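16th March

I finally cleared off the white table in the back room this week. It had turned into the place where everything gets put down. Mail, chargers, a bag of clothespins, the drill I used once in May and never took back to the shed. I kept walking past it and adding to it.

The way I did it was slow but it worked. I took everything off, wiped the top down, and then only put back what I could give a reason for. The mail went in the recycling, apart from one letter from Cusau about the water meter. The reading on the letter was 1,487 and the meter says 1,724, so I have to call them. That was in the pile for weeks.

Then I tried out a few things on the table to see what I wanted to keep there. I had the big yellow-green cup, the dark gray container, a bottle of the lemon stuff and my phone.

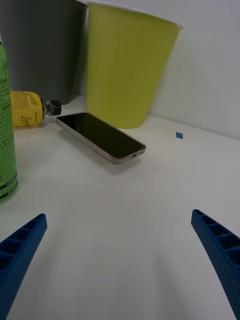
Phone, cup, gray container and the yellow bottle, first try.

I like the yellow-green against the white. The room has plain walls and not much else going on, so one strong color is enough. The gray one I'm less sure about. It holds a lot, but it takes up the corner and I tend to drop things in it without looking. That's how I lost the spare key to the Obi padlock for most of the winter.

The bottle shouldn't live in there at all. It belongs in the kitchen, and it rolls if you lay it on its side. I've moved it back twice now and it keeps coming along with me when I carry other things through.

The phone is the real reason I wanted the space. I put it down wherever I happen to be standing and then spend ten minutes looking for it. I want one flat spot, always the same one, where it goes when I come in. The table is close to the outlet and it's the right height, so I don't have to bend down to plug it in.

I looked at charging stands too. Kuvier makes one with a slot for the phone and a tray for keys, but it's wider than I want and I'd only fill the tray with receipts. I'd sooner leave the phone lying flat and keep the cable tucked behind something.

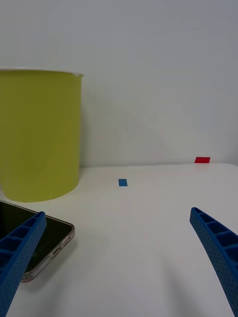 What I still need is a rule for the cup. Right now my idea is pens, scissors and the tape measure, and no paper of any kind. Paper is what starts it. One envelope goes in, then there are six, and then I'm back to a pile. If I get something in the mail it gets opened at the kitchen counter and dealt with there.

The gray container might go to the laundry room for rags. I'd have to move the shelf over a little first – the brackets are the Putemness ones that came with the house, and they don't come off the wall easily. I got one loose last year and it took a piece of plaster the size of my thumb with it.

So the shelf is next, and before that the call about the meter. The drill is back in the shed.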